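Référencement naturel - Séance 6
Budget d'exploration et fichiers journaux

1. Définition

Le budget d'exploration désigne le nombre d'URL qu'un robot d'indexation demande à un site sur une période donnée. Il dépend de deux grandeurs : la capacité du serveur à répondre et l'intérêt que le moteur accorde aux pages. Un site de quelques dizaines de pages n'a en général pas à s'en préoccuper.
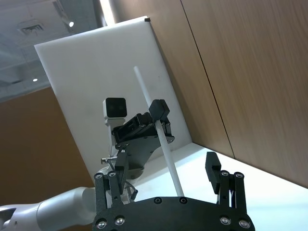
Clerel
Chargé de cours, référencement technique

2. Lecture des journaux

Chaque ligne du journal d'accès contient l'adresse IP, l'horodatage, l'URL demandée, le code de réponse et l'agent utilisateur. L'agent utilisateur se falsifie facilement ; on valide donc l'adresse IP par une résolution DNS inverse, puis directe.

Dans l'extrait du site Farkthorpe (décembre), on relève 3000 requêtes de robots validés, dont 1000 portent sur des URL à facettes (tri, couleur, taille). Un tiers de l'exploration va donc à des pages dont la balise canonique désigne une autre adresse. 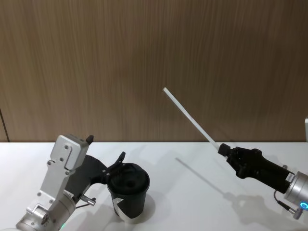 Crédit photo : Jidden

3. Mesures correctives

Le fichier robots.txt bloque l'exploration, pas l'indexation : une URL bloquée mais liée depuis l'extérieur peut apparaître dans les résultats, sans extrait. La directive noindex suppose à l'inverse que la page reste explorable. Appliquer les deux à la même URL annule l'effet de la seconde.

Les chaînes de redirection sont ramenées à un seul saut. Les pages supprimées sans équivalent renvoient un code 410 ou 404 - jamais une redirection vers l'accueil, traitée le plus souvent comme une erreur 404 déguisée.

4. Travail à rendre

À partir du journal Kobzar déposé sur l'espace de cours, isoler les requêtes de robots, les ventiler par code de réponse et par répertoire, puis proposer deux règles robots.txt. Longueur : 2 pages, annexes non comprises.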